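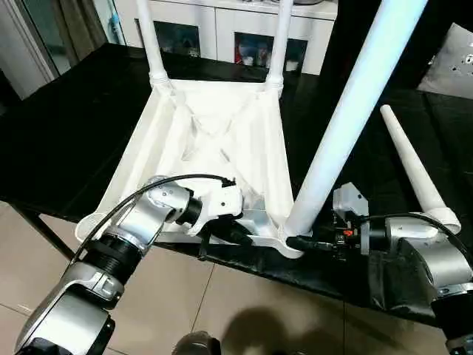
White plastic chair, upside down on the bench, with two legs attached, a third standing in its corner and the fourth still on the table.

I have a complaint about the way people set up two-armed robot cells, and it starts with a cheap plastic chair.

We run a small assembly cell at Skolel. Two arms, one black table, a job that any kid could do: flip the chair, stick four legs in four corners, flip it back. I've looked after that cell since January and I'd guess I've spent more hours on it than on anything with a motor in it, my own car included (and my car is not a good car). And nearly all of those hours went into stuff that never appears in a project plan. Cables. Grippers. The height of the table. Where you put the leg you aren't using yet!

So my opinion, for whatever it's worth to the folks now pricing up a cell of their own: spend less on the clever part and more on the dumb part.

Take cables. When we got the arms going, the cable run on the left one was zip-tied down tight, very neat, very photogenic. It lasted 11 shifts. Every time the wrist rolled over to get at a far corner, the cable pulled on its connector, and one afternoon the gripper just quit in the middle of a leg. I redid it with a loop of slack you could hang a coat on. It looks sloppy and visitors always want to tidy it. Leave it alone, please. An arm that moves needs a cable that can move too, and you find out how much slack by driving the joint to both ends of its travel by hand before you tie down a single thing. That takes most of a morning and it's the best morning you'll spend.

Then there's the business of holding the work. A chair seat upside down on a glossy table wants to skate. Push a leg into one corner and the whole seat swings around like a lazy Susan. The shop that quoted us, Testen, wanted to sell us a clamping fixture, and I'm sure it was a lovely fixture, but it fit one seat. We have three kinds. What we do is use one arm as the clamp - it presses on the underside near the front edge, and the other arm does the fiddly bit at the corner. People tell me that's a waste of an arm. I think it's the best thing an arm can do. You hold the bowl with one hand and stir with the other, and you don't call that hand wasted.

The catch is that holding is harder to tune than moving. Press too lightly and the seat walks. Press too hard and the plastic bows, the corner socket goes a hair out of round, and the leg jams halfway in. We landed on 55 newtons for our main seat after trying 85, which made a noise I didn't care for. I wrote both numbers on masking tape and stuck it by the controller, so the next person doesn't have to hear that noise too.

Grippers next. I check the screws at the start of every shift with a plain hex key. It's boring work. I've had a finger work loose by so little that I couldn't see it, only feel it, and the legs started going in crooked. I spent a day blaming the software, then another half day blaming the chairs. It was one screw. There's a log sheet now, and it has a column for screws, and I get grumpy when it's blank.

And keep the spare parts for the thing near the thing! Our friends over at the Skullport shop have a much nicer cell than ours, with a Šindelář tool changer I'd happily walk off with, and they keep their spare gripper pads in a locked room on another floor. They lost 435 minutes last quarter just going to get stuff. I know because they put it on a chart and showed it to me, sort of proudly.

I'm not against the clever part. I like the clever part, and some days I go in early to watch it. But when a cell sits idle it's hardly ever waiting on a smarter program, at least in my experience. It's waiting on somebody with a hex key and a bit of patience, and that person's time should be in the budget from day one, on its own line, with a real number next to it. Ours got added in the second year, after I asked four times.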